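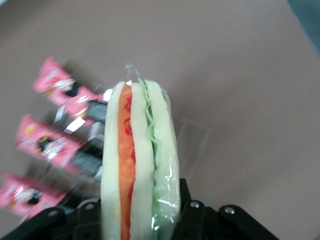
A toy-looking sandwich in clear wrap, held in the gripper. Pink snack packets to the left.

Posted in: Working Life, Food & Packing

I promised some of you a longer thread about the robot arm at my work, so I write it on my free day, 7/14/24. English is my third language. Please be patient with me.

For those who are new: I work at Grillia in Surkatwood. We put together cold lunch boxes for trains, hospitals and a few schools. One sandwich, one snack packet, one fruit, one napkin, sometimes a small drink. Then a lid, a label, and the box goes to the cold room.

I started there 7 years ago on the night shift. I have done every position on the line except driving the truck.

The arm came in January. On the papers it has a long number for a name, but the project is called Kwan, and very soon everybody also called the arm Kwan. "Kwan is stopped again." "Who left the tray in front of Kwan?"

The company that sold it to us is Wusico. They send a technician when there is a problem which we cannot solve ourselves. In the first weeks this was almost every shift. Now it is less.

What the arm must do is easy to say. It takes a wrapped sandwich from the table and puts it in the left part of the box. Then it takes a snack packet and puts it in the right part. A person does the fruit, the napkin and the lid.

Before January I believed the heavy things would be hard for a robot and the light things easy. I had it the wrong way around. A sandwich is soft. If the fingers close too much, you can see the print of them in the bread, and the hospital sends it back. If they close too little, it slides out on the way to the box.

The wrap is a problem of its own. It shines under our lamps. It has a twist on one end, and very often a loose piece of plastic on the side that lies flat on the table and is almost not visible. My hand feels this piece and folds it under without thinking. The arm had to be taught.

And I mean taught, by us. I did not expect this part. They asked for people from the line who know the work, and I put my name on the list on the first day. I was curious, and also a little afraid, I will not hide that.

The teaching goes like this. You stand at a separate table with two handles. When you move the handles, the arm moves. You pick up the sandwich, you carry it, you put it down. The computer keeps the movement. Then again, with the sandwich turned the other way. Then again, with packets lying beside it.

My first try, I held the handles so hard that my shoulders hurt the next morning. A younger colleague said it looked like I was carrying a full pot of soup across a room. She was better than me from the first hour. She plays video games.

After a few days I found my own way. I pick low, near the end, and I let the rest stand up free. I noticed one day that this is how I do it with my hand also. In 7 years I had never looked at my own hand.

For the practice we have soft models, with bread and lettuce and ham that is not ham. You can drop them all day long and no food is wasted. They have a bit more bounce than the real thing, so the real thing must also be practiced, at the end, before the shift meal. Some of those sandwiches we ate.

Several people asked me: did somebody lose the job?

On our line, no. I will write down what happened as exactly as I can, because I have read posts about "the robot at Grillia" from people who were never inside the building.

Before, we were three people at the filling part of line 2. Now it is two people and the arm. The third person went to the returns desk, and she asked for that place herself. She has trouble with her wrist and she wanted to leave the filling since a long time.

But also two people left in spring for other reasons, and their places were not filled. Is this because of the arm? The management says it is not. I think it is partly yes. I cannot prove it, so I only say what I think.

At the meeting we asked to have it in writing that no one on a fixed contract will be let go because of Kwan. We got a letter. It is valid until the end of next year. After this date I don't know, and I would prefer to know.

For the people with a temporary contract there is no letter. They sat in the same meeting. I still feel bad when I remember it, how we were glad about our paper and then looked across the table.

Now the body. Filling was the position with the most pain. You turn a little to the left, you turn a little to the right, and this for a full shift. In the evening I used to hold a bag of frozen peas on my neck. I have not done it for a long time now.

The new pain is in the feet. When you filled boxes, you moved. Now at some hours you stand and watch the arm, and standing still on that floor is terrible. We asked for high stools. They came after 38 days. I counted, I was angry.

Also the head is tired in a different way. Before, my hands worked and my thoughts were at home, with my sister, with what I will cook. Now I must look. If a packet lies half under a sandwich, I have to see it before the arm goes there. I can't dream anymore at work, and I miss it more than I expected.

About talking. On the old line we stood shoulder to shoulder and we talked the full night. This is how I learned English, by the way – over ham and lettuce, from women who had no mercy with my grammar. With the arm in the middle there is a safety space, and you must shout over it. So people shout less, and then they don't say anything.

We found a small solution. We change positions every two hours, and the one who comes off the arm goes to the lids, next to somebody. It was our idea and the shift leader wrote it in the plan.

The speed. On a good night the arm is slower than a quick person and faster than a tired person. At four in the morning all of us are tired persons. So at four it wins. At the start of the shift it makes me impatient, I want to push it with my elbow.

It does not like the snack packets very much. They are shiny and crumpled and they slide against each other. When they lie in a nice row it takes them well. When somebody pours them out on the table in a hurry, it goes for the top one, touches it, moves it, and has to look again. So now we lay them in a row. Please notice that this is new work, for a person, and it is in no plan.

There is more of such small work. Wiping the little camera, which gets grease on it. Turning the sandwiches so the twist is away from the box. Taking out the ones where the wrap is open. When the management shows the numbers, they show the boxes. The wiping and turning I have never seen in the numbers.

I wrote this to the shift leader, in a friendly way, with a list. She put it up on the board and said others should add to it. Now the list is long and some of it is only jokes. Somebody wrote "saying good night to Kwan."

The pay. Those of us who teach get a small addition for each hour at the handles. When the teaching is finished, the addition is also finished. I said in the meeting that what we taught stays in the machine and continues to work, and the addition does not. They wrote it down. There was no answer yet.

I don't say it as an enemy of the thing. I like the teaching. I like when I changed something in my movement and later I see the arm come down with the same small turn that I make. It is a strange feeling, a bit like hearing your own voice on a recording.

The technician from Wusico was asking me last time how I know that a sandwich is held well enough. I said, I just know. He was not happy with that answer. So I stood there and closed my eyes and picked one up several times, and then I could tell him: it is the moment when the bread stops giving way but the filling does not move yet. He typed it in his laptop word for word.

Next comes the fruit. They want to try it with apples first, then pears. I have told them that pears in our delivery are sometimes hard as wood and sometimes almost jam, in the same crate. They said this is useful to know.

If you work next to one of these, in food or somewhere else, I would like to hear how your breaks and your rotation are organized. This I can bring to the next meeting. Opinions if robots are good or bad I have enough of in my own kitchen.

To the person who asked: yes, we have a red stop button, on both sides, and yes, everyone on the line is allowed to press it. I have pressed it for a napkin.

I answer the comments tomorrow before the shift. Now I must sleep.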